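The Prarthorpe Royal Residence Trust has today published its correspondence on the retirement of the royal launch Asow. A short summary follows. (1/4/19)

The file contains 15 letters, 11 of them never before released. All were sent in the years before the launch left service.
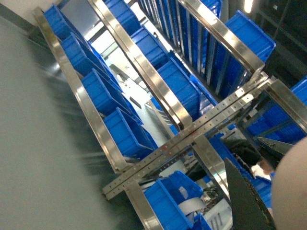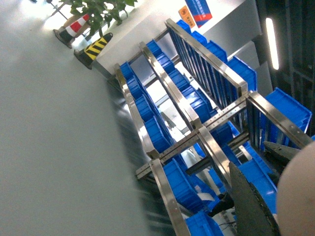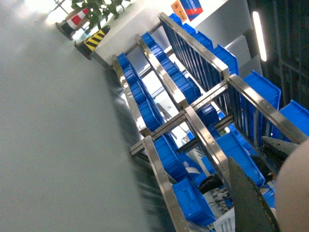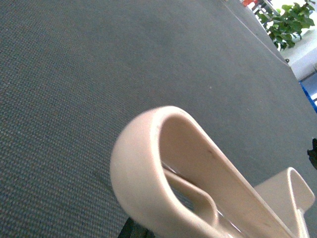 Three of the letters come from the royal household. They ask whether a smaller vessel might be kept for official visits — no request for public money is made in any of them.

The reply from the ministry was brief. It stated that the cost of a refit by the Kostiuk yard could not be supported.

The Trust takes no position on whether a new launch should be built. Our archivist, Sioned Prydderch, has prepared notes on each letter, and these are included in the release.

Readers may consult the full set at the Prarthorpe reading room until the end of June. Requests for copies should be made in writing and will be answered within 12 working days.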